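Cleaning and Restoring a Small Dry-Erase Board

Reading time: 2 min

A dry-erase board fails in two ways. Either the ink has cured on the surface and will not lift, or the surface coating is worn and holds pigment in fine scratches. The first is a cleaning problem. The second is not fixable at home, and the board should be relegated to magnet or clipboard duty.

Test before cleaning. Draw a short line in a corner with a fresh marker, wait 20 seconds, and wipe with a dry felt eraser. If the line comes off clean, the coating is sound.

Old marks
Trace over the old mark with a fresh dry-erase marker and wipe at once. The solvent in the new ink softens the old. Red and green usually need 2 passes. If a shadow remains, use isopropyl alcohol on a folded cotton cloth, working inward from the outside of the mark. Follow with a cloth dampened in plain water, then a dry one. Alcohol residue left on the board makes the next marker skip.

Do not use melamine sponges, scouring powder or acetone. Sponges dull the gloss. Acetone attacks some coatings and most plastic frames.

Work surface
Lay the board flat on a covered table. A cloth with a printed grid is useful for squaring up the frame and for placing mounting strips evenly on the back. Expect the cloth to pick up smudges over time and keep it for this kind of work. Set tape, stamps and small plastic parts beyond the far edge of the board, and put anything with ink on it in a shallow container.

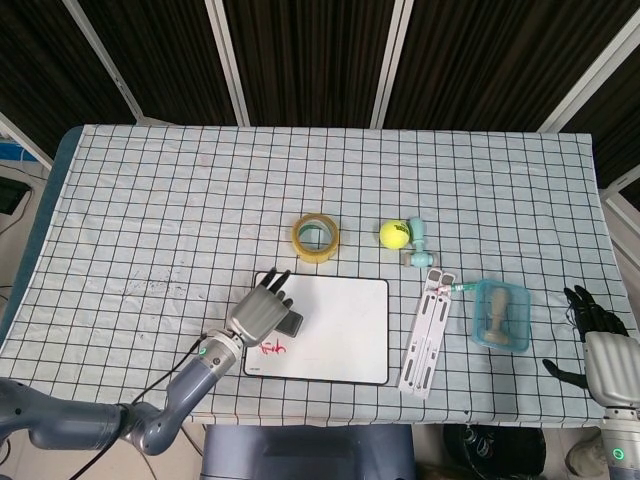 Erasers
A loaded eraser puts back what it takes off. Vacuum felt erasers with the brush attachment, or knock them against an outside wall. Wash microfiber pads without fabric softener and dry them fully before use.

Tape residue
Packing tape left on a frame or board leaves adhesive behind. Warm it with a hair dryer on low, peel at a flat angle, and roll off the remainder with a fingertip. Finish with alcohol. Keep the dryer moving, as thin frames can warp.

Storage
Store markers flat and boards upright, face to the wall, away from radiators.

© Kiltotis Home Notes | Contact | Back to top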